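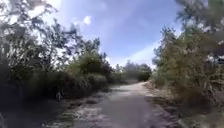 Photo: Wendy Haslam / Votlow path project

Home | Diary | Garden | Recipes | Links | Write to me

May, evening

Well, my feet are up and the kettle is on, and I have sand in both shoes again, so I suppose that makes it a proper field day. I told myself I would write these entries the same night from now on, while the details are still fresh, so I'll do it even though the couch is calling.

We were out on the Pavbridge path by eight this morning, Parsons and I, with Votlow trundling along ahead of us at its usual Sunday-stroll pace. I've grown very fond of Votlow. The job this month is the same as it was last month, which is to drive it by hand down every kind of path we can find and save what its camera sees together with what my thumbs are doing on the controller, so that one day it can learn to do the steering for itself. When I explain this to my sister she says it sounds like teaching a teenager to drive, and I say yes, except the teenager never sighs at you!

The picture I've put up with this entry is from one of the morning runs, with that big band of shade across the near part of the path and the sun on it farther along. I love it and I dread it. All those leaf shadows make the pavement so patchy, and the last version of the model had a terrible habit of treating a dark patch as something solid and creeping around it (or worse, stopping dead and waiting for it to move). So we need lots and lots of examples where a person drives straight on through the shade without any fuss. I did my best to be calm with the stick. It's harder than you'd think, because when you know somebody is going to copy you, you start to fidget.

The edges are the other thing. There's no curb out there at all, the sand just spills over onto the pavement from both sides, and Parsons and I had a long and friendly disagreement over where the path stops. He wants the label line drawn where the clean gray surface ends. I would rather draw it where the pavement ends underneath, as best we can guess, or Votlow will grow up thinking the path gets narrower every time the wind blows. We settled on marking the sandy part as its own thing, "soft edge," and I'll have to go back and fix the older clips to match. That's my own fault for winning half the argument.

By lunchtime we had 32 runs, and 30 of them were good enough to keep. One of the other two I spoiled by sneezing and jerking the stick to the left, and in the other I had forgotten to press record, so all we have from that one is a nice walk. We ate our sandwiches in the shade and Parsons told me about his tomatoes for a very long time.

In the afternoon we did the recovery runs, where I point Votlow a little the wrong way on purpose, toward the sandy verge, and only then start recording while I bring it back to the middle. I used to think of these as the silly ones, but the model was hopeless before we had them. It had only ever seen good driving, poor thing, so the minute it drifted it hadn't the faintest idea how to get home. We did 19 today, some from the left and some from the right, and I tried to vary how sharply I turned.

That brings us to 179 clips for Pavbridge altogether. They are copying over to Wusent as I type, with the little bar crawling along. I still want some cloudy mornings, and some wet pavement too if the weather will oblige. Parsons is bringing the spare battery next time, and I must remember my hat.

Kettle's boiling. More when we've been out again.

Wendy

Print this page | E-mail this page to a friend

Last updated: May

Previous entry | Next entry | Back to top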